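Garncombe Hall — kitchen, store and main room
Walk-round checklist with comments
26 May 2019
Done by: Trevor MacLeod, with Hedvika Hudec for the kitchen part
Copy to: Tatiana Bartoš, Vinh Tô

Key: OK / FIX (before next hire) / WATCH (look again in August)

1. Front door and porch
Door opens fully from inside — OK
Closer — WATCH. Slams in a wind. Backed it off half a turn, still slams.
Mat — FIX. Corner curling again. Tape is not a repair, please stop taping it.
Porch light — OK, new bulb, the old one was buzzing.
Key safe — code changed. Ask Tatiana, don't text it round.

2. Fire exits
Side exit, push bar — OK, stiff first go then fine
Rear exit — FIX. Stack of chairs across half of it. Moved them. They were there last time as well.
Exit signs — both lit
Outside path from rear exit — brambles over the slabs, cut back what I could with kitchen scissors. Needs somebody with proper loppers.
Gate at end of path — bolt drawn and free, OK

3. Extinguishers and blanket
Main room, water, tag 1471 — OK, pin in, gauge in the green
Kitchen, CO2, tag 1049 — OK but the bracket is loose, one screw gone. FIX.
Store, powder, tag 552 — service label unreadable. Ask Cirard when they come, they should have it on their sheet.
Fire blanket — hung behind the tea towels, so no use to anyone. Moved to the hook by the door. Leave it there.

4. Kitchen (Hedvika's notes, typed up by me)
Cooker — gas shut-off turns, no smell. OK
Extractor filter — greasy. FIX. Soak it overnight, don't just wipe.
Fridge — 13 degrees on the dial thermometer!! Door had been left not quite shut. Shut it, went back at the end and it was coming down. WATCH, and if it's up again get Malý to look at the seal.
Milk thrown out. Also a tub of something with no date on.
Knives — in the drawer loose. Want a block or a rack.
First aid box — plasters low, no burn gel at all, eye wash out of date. FIX. Tatiana has the order list.
Hot tap — very hot. There's meant to be a sign above the sink and there isnt.
Under the sink — Drident descaler stood next to the washing up liquid, same size bottle. Moved to the high cupboard. Please keep it up there, children come in for squash.

5. Main room
Floor — one board lifting by the stage steps, FIX. Put a chair over it for now.
Stage steps — white edging worn on the bottom two. Repaint.
Heaters — guards on, nothing piled on top. OK
Curtains — clear of heaters, just
Trestle tables — legs lock on all but one. Labelled that one DO NOT USE and turned it to the wall. Last time the label got taken off, so Ľudovít is going to take the table away altogether.
Tablecloths — the wipe-clean ones slide if they're not clipped. Clips are in the biscuit tin. No cloths to hang down over a walkway, we've had one hot urn nearly go over that way and I don't want a second.
Leads — anything plugged in at the tables to be run along the wall side, and rubber cover strip over it where people cross.

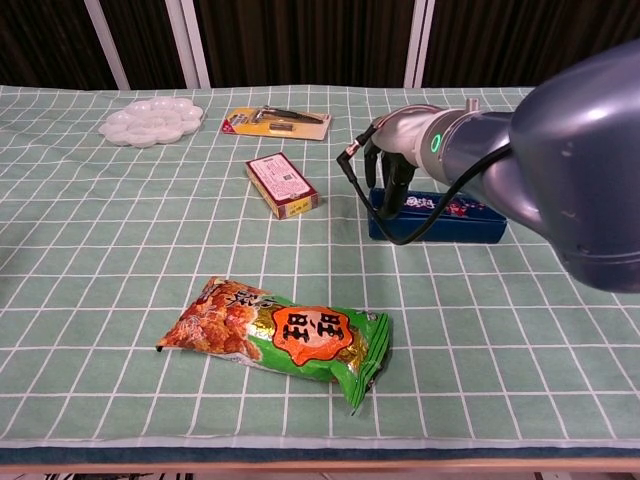

Who do we tell if something on this list gets broken during a hire?

Tell Vinh the same day, by phone, and write it in the red book in the kitchen. If it's a fire exit or anything to do with gas, stop the hire and ring him before you do anything else.

6. Store
Light — pull cord snapped off high up. Can reach it, Hedvika can't. FIX.
Shelving — top shelf not fixed to wall. FIX, and nothing heavier than bunting up there till it is.
Ladder — feet OK, one rung sticky with paint, cleaned
Paint tins — too many. Half are dried up. Tip run.
Mouse droppings behind the spare urn. Swept up. Traps?

7. Toilets
Emergency cord in the accesible one — was tied up out of reach. Untied. It has to hang to the floor.
Alarm from cord — tested, sounds in main room, OK
Grab rail — solid
Lock on left-hand cubicle — sticks, bit of oil, WATCH
Window — won't latch, wedged with card. FIX.

8. Electrics
Visual check of plugs and leads — OK apart from the urn, plug cracked. Taken out of use, it's in my car.
Trip switch test button — trips, resets. OK
Fuse cupboard — clear of coats for once
Fixed wiring report — couldn't find it in the folder. Vinh, have you got it at home?

Still open from last time: loose bracket, extractor filter, path.
Ľudovít Doležal has the shelf brackets already and will do the floorboard on the same visit. Needs the long key, not the short one.

T. MacLeod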